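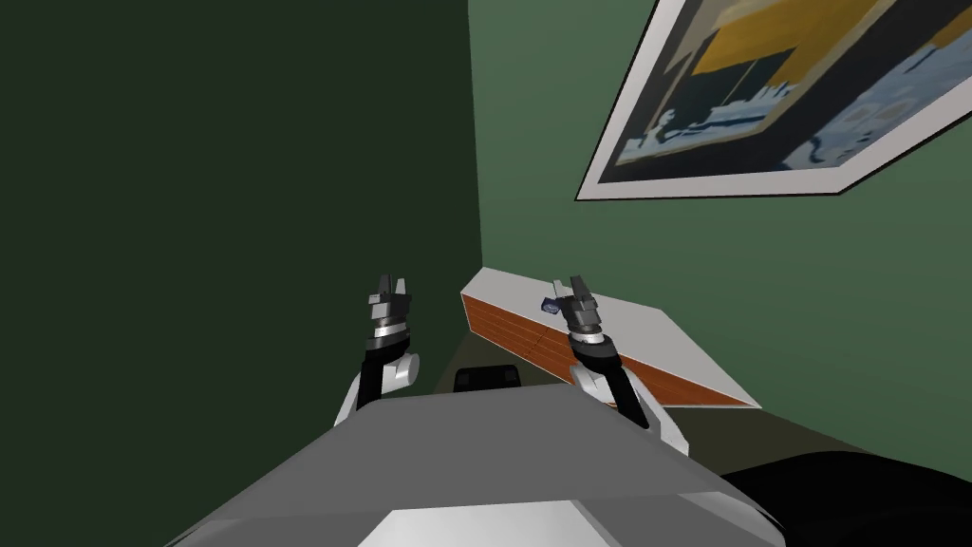 Slide 1. Computer rendering, two robot arms reaching toward the far corner of the room.

We use cookies to remember your settings and to count visits. By continuing to use this site you agree to our use of cookies. Accept / Manage preferences

Caning a Chair Seat at Your Own Kitchen Table
Speaker notes, Ruben Michiels
Saturday morning talk, Hendis Library

Say hello, wait for the coffee line to sit down. Thank Hendis for having me back, and for the good big table this time – last time I was holding a chair between my knees and talking over the top of it.

Ask for a show of hands: who has a cane chair at home with a hole in it? And who has put a cushion over the hole and told the family it's fine? (I had my hand up for that one for years, so please nobody feel judged.)

Start with the Stovum chair. I call it that on account of the house on Stovum Road where I bought it, at a yard sale, for 16 dollars. It was a plain side chair, nothing fancy, with turned front legs and a seat that had gone through completely. My wife said, very kindly, that it would make a nice plant stand. I said I would have it fixed by Thanksgiving. I didn't say which Thanksgiving, and it was in the garage long enough that the mice had an opinion of it.

Pass the Stovum chair around now. Let people turn it over. The underside tells you more than the top does, and people are shy about flipping a chair unless you tell them to.

Slide 2, the two kinds of seat

Go slowly here, it's the part that saves people money. Turn your chair over and look at the frame. If there are holes drilled all the way around the opening, it was woven by hand, strand by strand. If there's a groove around the top with a thin strip pressed into it, you have sheet cane, woven by a machine and sold off a roll. They are different jobs and they take different supplies. A woman at my last talk had bought a whole coil of strand cane for a chair with a groove. She was very good about it, and she has since bought a second chair with holes so the coil wouldn't go to waste, and that is exactly how this hobby gets you.

Today is all about the first kind, with the holes. If there's time at the end I'll talk about the groove.

Slide 3, getting the old seat out

Cut it out with scissors or a utility knife, a little inside the frame. SAVE IT. Put it in a big envelope and write the name of the chair on the front. You'll want it later when you can't remember which way the diagonals ran, and you will also want it when you're matching the width of the strands.

Then clear the holes. A golf tee and a small hammer work well. Some folks drill them out and I've done it myself, but I once went in at an angle and split a rail, so now I take the slow way. Tell the story about the rail if the room seems friendly.

While the seat is out, wiggle everything. A loose joint should be glued before you weave. New cane pulls hard as it dries, and it will find the weak spot for you.

Slide 4, supplies

Hold things up as I name them. One coil of cane, the right width for the holes. A short length of the wider binder cane for the edge. A dozen or more pegs. A bowl of warm water, an old towel, a spray bottle. Small clippers. I buy my cane from Borer, by mail, and they will send you a card of samples if you ask. I have no arrangement with them, I just like that a person picks up the phone.

Soaking: until it bends easily around your finger. Too long in the water and it goes gray and sad. Take out one strand and put the next one in, so there's always one ready.

Slide 5, the weaving

The big chart goes up on the easel. Don't read it out, they can see it. Walk over and point.

First layer, back to front. Start at the center hole and work out to each side. Second layer, side to side, lying right on top of the first, no weaving yet. Third layer, back to front again, on top of both and nudged a hair to the right. This is where people get suspicious, since it looks like a pile of fiddlesticks. Tell them to keep going.

The fourth layer is the first real weaving, side to side, over and under. Keep the cane damp. Keep the shiny side up – I say this over and over and then I do it wrong myself. After that come the two diagonals, one each way, and once those are in you'll see the little eight-sided openings appear. I still get a thrill out of that. I called my sister into the room the first time.

Let volunteers try a row on the practice frames. I have 4 frames. Pair people up, and put the left-handed ones on the outside so elbows don't meet.

Slide 6, how long it takes

Somebody always asks. The Stovum chair took me 3 weekends, with breaks for meals and for complaining. Mr. Stevens, who taught me, could do one in a couple of evenings with the ball game on, and he had been caning for over 44 years by then. He never once looked down during a pitch.

Mention that he left his edges for last and did them in the morning, with good light. I do too. The binder lies around the rim over the holes, and a strand loops up and over it and goes back down. Don't pull it too tight or it puckers.

Slide 7, looking after it

No standing on it, not even to change a light bulb. No knees. Wipe the underside with a damp cloth in the winter when the heat is on and the house gets dry. If the seat sags a little, wet it from below, leave it overnight, and it will usually tighten up by itself.

Questions. If nobody has one, ask about the cushions again.

Before they leave: handout is by the door, practice frames come back to ME, and the next session is in June, same room. Bring a chair if it fits in your car.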